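I finally got to the linen closet last week, and oh my, it had it coming! We've lived here long enough for every pillowcase to lose its partner, and I kept shoving clean things in on top of older clean things until the door wouldn't shut. So out it all came, into one enormous heap, and I made a pot of coffee and started folding.

My friend Jade Després swears by storing each sheet set inside one of its own pillowcases, and I'm a convert – you grab one bundle and you're done.

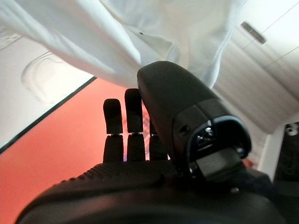 White fabric up top, and a bit of pale checks peeking through behind.

Whites go on the middle shelf now, where I can reach them without the step stool. I'm still no good at fitted sheets (mine end up as a sort of polite lump), so if you have a method that works, please write in! I'll try the best ones before the November issue. Next up is the towel shelf, and I'm a little scared of it.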